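Workshop notebook, Orcombe bench
Aug 5, 2026

Continued with the sourdough rye tests for the Prirkier recipe. The goal is the same as in January: a loaf that keeps its shape without a tin and does not crack on the side. Today I changed only the water. Flour is still the Avotiņš medium rye, same sack as the last bake.

Starter was fed yesterday evening and left on the shelf by the window. In the morning it had a good dome and smelled of apples, a little sharp. I used it before the dome fell. Last time I waited too long and the dough became sour and loose, and I blamed the flour for this, which was not fair.

Total dough weight 2,440 g, divided in two pieces. Mixed by hand until there was no dry flour on the bottom of the bowl. Then I left it covered. With rye there is no sense to knead long, it only sticks more to the fingers. The second piece got caraway, the first one is plain.

Room was 22 degrees when I started, and it became warmer before noon. I should write the temperature also at the end of the rise, I forget this every time.

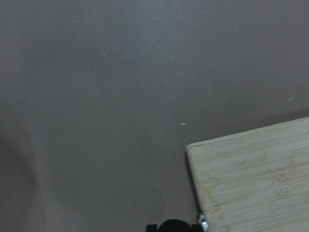
Shaping was with wet hands and a wet scraper. The plain piece went well. The caraway piece tore on one side when I turned it over, so I closed the tear with a little water and put this side down. Both rested in the Allport baskets, with rye flour rubbed well in the cloth. The cloth of the smaller basket needs to be washed, old flour makes hard lines in it.

Oven: hot start with steam for 14 minutes, then steam out and lower heat. I turned the loaves once. Crust came darker than I wanted on the plain one, but the bottom sounded hollow for both. One small crack on the caraway loaf, in the place of the tear. The plain loaf has no crack.

Height is better than in January. I did not cut them yet. Rye must wait until tomorrow, otherwise the knife comes out with gum on it and we learn nothing about the crumb. Please do not cut the plain one before I weigh it!

For next time:
Keep the new water amount, but bake the plain loaf lower on the stone.
Toast the caraway before mixing, the raw taste was strong in the last batch.
Write down the temperature two times.
Open the new sack only when this one is finished. Label is on the shelf, lot 31.

Question for whoever bakes on the next turn: does the long rest in the basket help the shape, or is it only the drier dough? I changed the water, but I think the rest was also a bit longer than in my notes from winter, so I can not be sure.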